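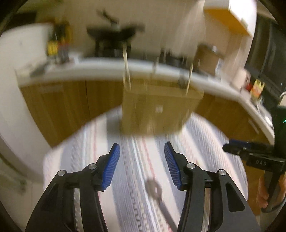 Titberg Cricket Club is an amateur side that plays in the second tier of the Ledutora League, and I've been scoring for it long enough that the other editors let me write this article in my own voice (thanks, all!). The club plays its home matches at Nicholas Park, on the east side of town, and fields two senior teams and an under-17 squad. Its colors have always been a bit of a muddle. The founders wanted plain white, the first sweaters came back from the knitter with a gray band at the neck, and the trim has been argued over at every annual meeting I can remember. The current version has pink, gray and blue stripes on white, just like the woven rug up there, and I think it's the best-looking kit in the league, though visiting teams don't always agree.

History

The club grew out of a works side at the Flosico bottling plant. The plant team played on a concrete strip behind the loading bays, mostly against other plant teams, and when the plant moved away the players kept going under the town's name. Hywel Harries was the first captain of the new club and also its groundsman, opening bowler and bus driver. He laid the first turf square at Nicholas Park himself, and it had a slope on it that generations of left-handers learned to hate. It was leveled later on, but older members still call the north side the Hill End.

Titberg joined the league in the third tier and spent a long while there. Promotion came under Jouko Mäkelä, who had taken up cricket as an adult after years of playing Finnish baseball and never lost the habit of hitting flat and hard through the infield. His teams weren't pretty to watch, but they chased well. The deciding match was a Monday game, moved from the weekend after rain, and a lot of us skipped work for it. Mäkelä made 66 and Titberg got home with an over to spare.

Ground

Nicholas Park holds a permitted crowd of 472, and I've seen it full exactly once, for a cup semifinal. The square has five pitches. The one nearest the pavilion is kept for juniors and midweek games because the boundary on that side is short enough that a good sweep goes into the parking lot. There's a wooden scoreboard at the Hill End, a small tea room, and nets behind the sight screen. The outfield is quick in July and August and pretty heavy before that, so early-season scores tend to be low. A total of 150 in May is usually worth defending!

Players and records

Sewwandi Dewan holds the club record for career runs, with 3252 in league matches for the first team. She opened the batting for most of her career, kept wicket when the regular keeper was away, and still turns out for the second team. Her cover drive is the shot people bring up, but for my money she scored more off her hips than anywhere else (I have the wagon wheels at home if anyone wants to argue).

The best season's bowling belongs to Alun Lloyd, a left-arm spinner who took 43 wickets in the year after promotion. He bowled very slowly and gave the ball a lot of air, and batters kept trying to hit him over the scoreboard. Quite a few were caught in front of it.

Mabli Howells captains the first team at present. She bats at number five and bowls medium pace, and she brought in the open Thursday practice, where juniors and seniors net together.

Rivalries

The main rival is Ledutora Wanderers, who share a bus route and, for a couple of seasons, shared a coach. The two sides play for an old bottle crate from the Flosico plant, which sits in the winner's pavilion until the next meeting. The Wanderers have it at the time of writing, and the return match is at Nicholas Park in August.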